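Teleoperation operators, bimanual manipulation (fixed term)

Anthorpe Manipulation Group is recruiting two operators to record demonstrations for the Bodadberg dataset. The posts are based at our Jiang Road workshop and run for 42 weeks. Previous work with robots is not required.

Operators guide a two-armed humanoid through short tabletop tasks using a pair of hand controllers and a headset. Each attempt is stored as one episode, with joint positions, gripper state and head camera video. The episodes are then used to train a policy that must carry out the same tasks without a person in control. A full-time operator is expected to deliver 300 accepted episodes per week.

Current tasks concern flat, rigid objects: picking up a tablet by its short side, turning it, passing it from one gripper to the other and setting it down square to the table edge.

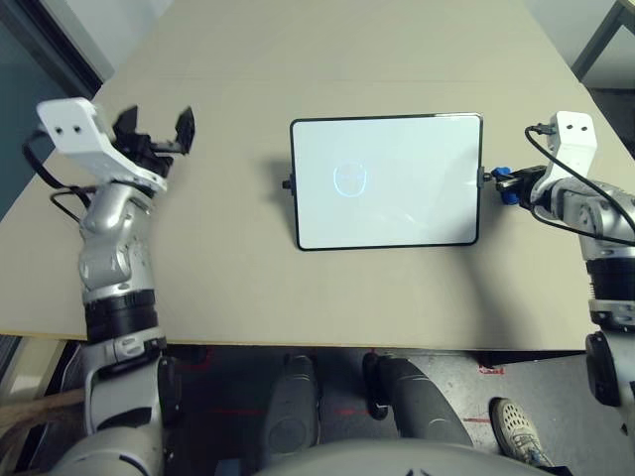 Grasp position matters more than speed. An episode is rejected if the object slips, if the arms touch each other, or if the operator pauses for longer than the task sheet allows. Failed grasps that are corrected within the same attempt are kept and labelled as recoveries. Operators label their own episodes at the end of each block and check a sample of a colleague's.

Duties
Recording episodes to a written task sheet
Resetting the table between attempts
Labelling and second checking
Reporting faults in the arms, grippers or cables

Requirements
Steady use of both hands at once
Normal or corrected eyesight
Ability to wear a headset for blocks of 46 minutes
Clear written English for fault reports

Applicants who are prone to motion sickness should say so on the form. A seated station with a flat screen can be arranged.

Shifts start at 8.30 am. Training takes place in the first week and is paid at the full rate. Lunch is provided by the Gratis canteen on site.

To apply, send a CV and a short covering note to Meifang Shao, data collection lead. Questions about hours or access to the building should go to Lihua Yin. Shortlisted applicants will be asked to a practical trial on a Wednesday in January.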